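How to Catch Your First Carp on a Hair Rig

I put off learning the hair rig for two seasons because the diagrams made it look like knot homework. Big mistake! Once I tied one and fished it properly, carp fishing became my favorite thing to do outdoors, and I want you to get there a lot sooner than I did.

This walks through tying the rig, setting up the rest of your gear and landing a fish on a small lake or pond. You don't need fancy tackle. My first one came off the dam end of Bandara, a scruffy 16 acre lake with a gravel lot and one picnic table, on a rod I'd bought for catfish.

What you need

A medium or medium-heavy rod, 9 feet or longer if you have it
A reel that holds plenty of 12 to 15 pound line, with a smooth drag
Size 6 or 8 wide gape hooks
Braided hooklink, 20 pound
A 2 ounce inline sinker and a swivel to fit
A baiting needle and some bait stops
Canned sweet corn, or 15 mm boilies
A big rubber-mesh landing net
An unhooking mat

Please don't skip the mat. A carp is heavy and it flops, and gravel will take scales off in seconds.

Tying the rig

Cut 10 inches of hooklink. Tie a small overhand loop in one end, no bigger than a pea. This loop holds your bait stop.

Slide your bait onto the loop with the needle (three kernels of corn is perfect), then push the stop through so nothing slips off. Lay the line along the back of the hook and adjust it until the bait hangs a quarter inch below the bend. That little dangling piece is the "hair."

Now for the knot, which is called the knotless knot, and yes, that name is silly. Pass the long end of the line through the back of the hook eye. Hold the hair against the shank and wrap the long end around both, working down toward the bend. Eight wraps is plenty. Then bring the long end back up and pass it through the eye again, from the back to the front, same direction as before. Wet it and pull it snug.

If the hair sticks out to the side, you probably went through the eye the wrong way on the second pass. I did this at least a dozen times. Just cut it off and start over – hooklink is cheap.

Tie the other end to your swivel and you're done. I like to make up five or six at home the night before, when my fingers are warm and I'm not staring at the water instead of my knot.

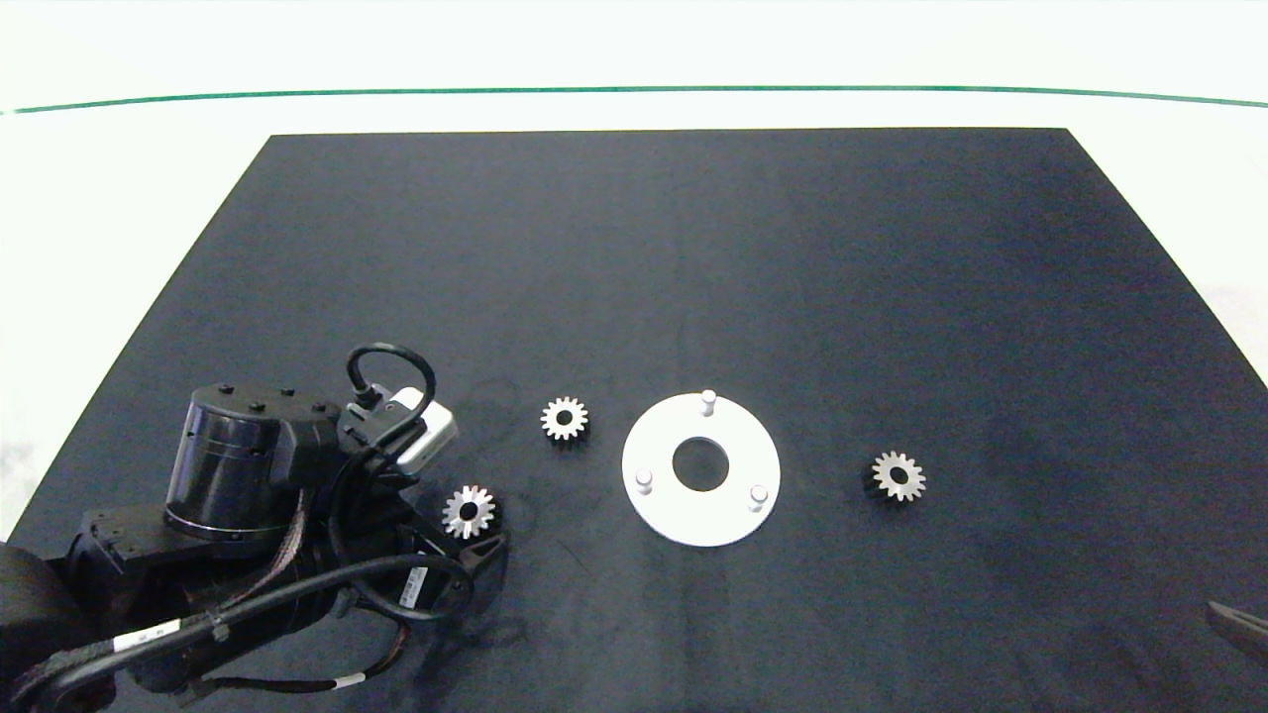 Carp feed by sucking food in and blowing it back out, and the hair rig works so well because the bait goes in freely and the hook follows right along with it. That only pays off if the rig is tied neatly, so give yourself a good place to do it. A flat black mat on a bright white tabletop makes a great tying station: pale hooklink shows up beautifully against the dark, and you can lay your black hooks on the white part where you won't lose them. My own mat is covered in dried corn juice, and I love it anyway.

Picking a spot

Walk the bank before you set anything down. You're looking for bubbles coming up in fizzy patches, muddy clouds in the shallows, or the real prize, a fish rolling at the surface. Ten minutes of looking beats two hours of casting into dead water.

No signs at all? Try the edge of a weed bed, the mouth of a creek, or the bank the wind is blowing into. New carp anglers almost always cast too far. Plenty of good fish cruise within 20 feet of shore, especially early in the morning.

Baiting up

Toss in two handfuls of corn around the place you plan to fish. That's it for the first hour. You can always add more, and you can't take any out. Check your local rules first, as some lakes don't allow loose feeding.

Cast to your corn, let the sinker settle, and tighten up gently. Set the rod on a rest and loosen the drag so a fish can take line. This part matters! A carp that feels the hook will bolt, and I've seen a rod go clean off a dock at Jesby because the drag was locked down.

When it goes

You'll know. The tip bounces, then the reel starts screaming. Pick up the rod, tighten the drag a little, and lean into the fish. There's no need for a giant hookset, as the weight of the sinker has usually done the job.

Keep the rod up and let the fish run when it wants to. When it slows down, pull up smoothly and reel on the way down. Most fish make one last mad dash when they see the net, so be ready for it. Sink the net, draw the fish over it, and lift.

Letting it go

Wet the mat and your hands first. Keep the fish low over the mat, slip the hook out, take your photo and get it back in the water. Hold it upright until it kicks away on its own.

My friend Waraporn Suwannarat caught her first in June using exactly this setup, and she texted me a blurry photo with 9 exclamation points after it. Send me yours too, blurry or not!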